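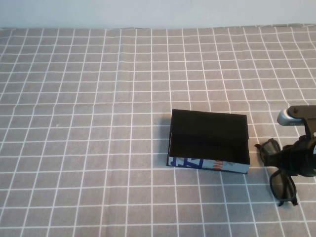
Clustholm Shared Workshop: The Arm on Bench 5

Posted 2 Jun 2026 by Luana Miranda

I said I'd keep a gallery page for the arm build, so I'm keeping one. I also said in January that I didn't think it would be doing anything useful by summer, and I haven't changed my mind much. Natanael Bezerra thinks I'm too hard on it. He wrote most of the control code, so he would.

For anyone new to the workshop: the group bought a used arm, built a table for it and set out to get it tidying small things into boxes. Natanael calls the project Trindade. The rest of us call it the arm. It has had 296 hours of members' time so far, going by the sign-in book, and I'd like you to keep that number in your head while you read.

There's one picture up at the moment. More will go on when Aiguo Ding gets the old ones off his laptop.

Glasses and box
The job is to pick up the dark glasses and put them in the open box to the left of them. Gripper over the glasses, one finger down between the lenses near the bridge. I picked glasses because I was tired of seeing it do blocks. Any arm can do blocks. Glasses have thin parts, shiny parts and a temple that sticks out and catches on things, and I wanted to know how the thing copes with an object somebody would really leave lying on a table.

The bridge was Natanael's choice. Asuka Nakajima wanted to go for the temple, which I think is asking for a swing. I can see the case for the bridge, but look how little room there is for a finger in there. If the arm is off by the width of a pencil it's on a lens. Natanael says it won't be off by the width of a pencil. I have watched it be off by the width of my hand.

The box
Black inside, blue and orange-red lettering on the front. I'd have gone with something plain. Dark glasses going into a black box is a rotten test for whatever is supposed to check that they landed, and I said so before anyone started. The answer I got was that real boxes come in all colors. Fine, but then don't tell me afterward that the check "mostly" works. Either it knows the glasses are in the box or it's guessing.

The cloth
Gray with a white grid. Adalberto Vieira brought it in so people could line objects up by the squares and write the start position down. It's fabric, so it wrinkles, and the lines wander wherever it does. A square near the wall edge and a square up front aren't equally trustworthy as a ruler. I've asked for a board with the lines painted on. Adalberto says the soft cloth is kinder to the fingers when the arm comes down too low, and I'll give him that one, though I'd like it better if the arm didn't come down too low.

What I want to see before I'm impressed

Fifty-one runs in a row with the glasses put down in a different spot each time, and somebody other than Natanael choosing the spots. Every run written in the book, including the ones where a person reached in. The demo we did for the Berholm people had three good pickups and everybody clapped, and I clapped too, but the glasses were set down in the same place all three times. Moving to where you moved before is a thing a music box can do.

I'd also like to see the box turned around. Right now its long side runs left to right and I suspect the arm has gotten very comfortable with that.

Money, since people ask
We're at $3,000, counting the arm, the mount and the replacement power supply but leaving out the first power supply, which Aiguo says was his fault and paid for. Asuka has a quote from Terach for softer finger pads. I'm against buying them until the runs are done. If the pads go on first, we'll never know which change made the difference, and I'd bet on hearing that it was the code.

Coming by
The bench is open to members whenever the workshop is. Ask before you switch the arm on, keep your hands off the cloth while it's moving, and know where the red button is before you start and not after. If you have an awkward object at home you think would give it trouble, bring it. Nothing breakable, nothing you'd miss. I have a bag of odd kitchen tools ready to go, and Natanael has asked me twice now to leave the whisk out of it.

Corrections to the hours or the money go to me. Arguments about the bridge go to Natanael.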